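Ticket 43: right gripper lets the broom handle roll
Project: Trurkik two-arm floor cleaner
Status: open, very close

Symptom: during a sweep the handle turns in the right gripper and the bristles end up on their side. The arm has no idea and keeps going through the motions. Started in March after I moved both arms over to the Luvik controller boards.

Tried first: reseated the gripper cable, reran the Probert calibration tool, raised grip force from 16 to 17. No change on any of them, but calibration came back clean on both arms for the first time ever, so I'm counting that as a win!

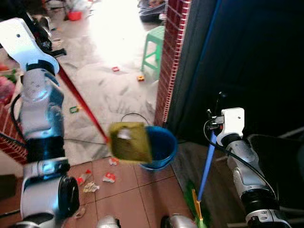
Grip angle was my next suspect. The script treats every handle as if it comes in square to the fingers, and a real broom never does. With the blue handle slanting down to the left and the green bristles way out at the far end, all the drag from the floor turns into twist at the fingers. I added an offset to the grasp pose and ran it again on the brown tile with wrappers for litter. Much better. Log line 112 is the last slip warning, and the sweep kept going for quite a while after that.

Second problem, found while chasing the first: the bucket step. If the Cellis planner gets "pick up bucket" while the right arm still has a tool, it doesn't complain, it just plans straight through. I love how bold it is, but it needs a check.

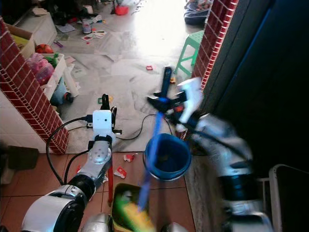
So I put in a simple hand-busy flag, one per arm. The planner reads it before every pick and either uses the other arm or waits. It took one evening and it cleaned up a bunch of odd pauses I had been blaming on the network.

Still to do:
Rubber sleeve on the fingers, thin one first
Try the offset with the mop, longer handle
Log the hand-busy flag so I can see when it flips

If anyone else here is running Luvik boards with long tools, please post your offset values. I'd love to compare!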